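Search this site Enter keywords Go

Schools & Clubs | Robotics | Student Work

Teaching a Robot to Open a Drawer, One Afternoon at a Time

At the Penden robotics club, students record their own hands at work and hope that a machine can learn from them.

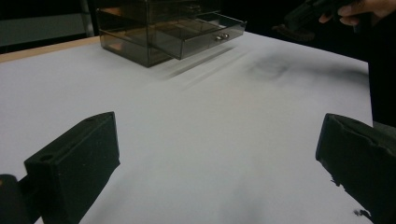 The smallest furniture in the school

The drawer organizer stands near the far edge of a white table. It is made of smoky plastic that you can see through, and a drawer has a small silver knob on the front. It is the kind of thing people keep on a desk for paper clips. For the students of the Penden club, it has been the main subject of conversation since November.

Their project is called Jiltell. The name has no meaning, as far as I could learn. It was the only suggestion that no student disliked. The goal is easy to say: a robot arm should open a small drawer, and later close it, without a person guiding it. To reach this goal, the students do not write long instructions for the arm. They hold a black gripper in the hand, do the task themselves many times, and record each attempt. A computer program then studies the recordings.

I visited the club on two afternoons. I expected noise, because I remembered my own school clubs. What I found was more like a music lesson. One student works, another watches the laptop, and the rest wait and give opinions, mostly about speed.

"Too fast" is the most common opinion. A person opens a drawer without thinking, and the motion is over before it is interesting. The students had to learn to slow down but still move in a natural way. One of them told me that she now opens the drawers at home like this, and her brother finds it very annoying.

What goes wrong

The club keeps a paper notebook of failed attempts, and I was allowed to read it. Some entries are only one word: "slipped," "knob," "again." Others are longer. One student wrote half a page about shadows. Clear plastic throws streaks of gray on a white table, and he suspected that the program took them for a part of the drawer. Under his text another student has written, "Maybe, but prove it." They spent the next meeting doing this, with the lights in different positions. The result was not clear, and the notebook says so.

The knob is the other difficulty. It is small and it shines. Fingers of skin can feel when they hold such a thing well. The gripper fingers cannot feel anything, and the student who holds them must judge by eye. New members usually squeeze too hard. After some practice they find a lighter way, and then they cannot explain it to the next new member.

The club has 42 recordings that it considers clean. In the first plan, written with much confidence, the number was 2000. I asked if this was a disappointment. The students looked at me with some patience and explained that the plan was made before they had opened the drawer even once.

Toward the spring

In spring the team will travel to the Ferkgate meeting, where school clubs show their projects to each other. Each team gets a table and 4 minutes. There is a prize, the Laaksonen cup, but at Penden I heard more about the bus ride and who must carry the arm on their knees.

The students do not agree about what to show. Some want the robot to open the drawer in front of the visitors, with all the risk. Others prefer to bring the notebook and talk about the mistakes. When I left, the discussion was still going on, and a new member was practicing with the gripper, very slowly.

Filed under: After-School Programs, Robotics, Competitions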